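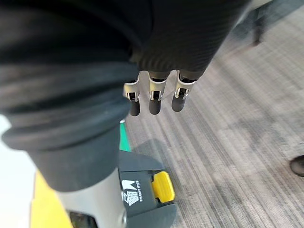

**For release 4 August 2025**

**Resov doubts the "one-pull" bin bag**

Office supplier Resov has declined to list the Zurnus bin liner, which is sold on the claim that it fits any wastebasket in one pull. We asked for the evidence in December. What came back was a leaflet.

The liner costs more than our plain roll of 100, and the extra buys a promise that the rim will stay covered all week. We would like to see that shown on an ordinary bin, on ordinary office carpet, by a firm other than Zurnus.

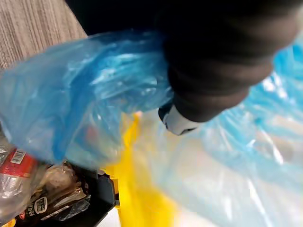
*Thin blue plastic, with a strip of yellow.*

Thin bags crease. They also slip, and a bag that slips gets changed early. Zurnus says 80 per cent of users noticed a neater fit, but does not say how many were asked or what they used before.

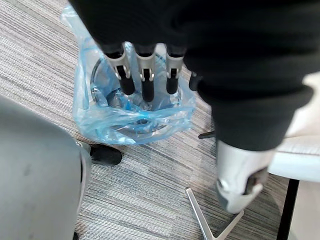 Issue 4

A translucent liner over a round rim, with the slack bunched outside, is how most bins look on most mornings. We see no case yet for paying more to arrive at the same place. Resov will look again if Zurnus sends proper results.

Trade enquiries: Resov, Acheampong House, quoting reference 3765.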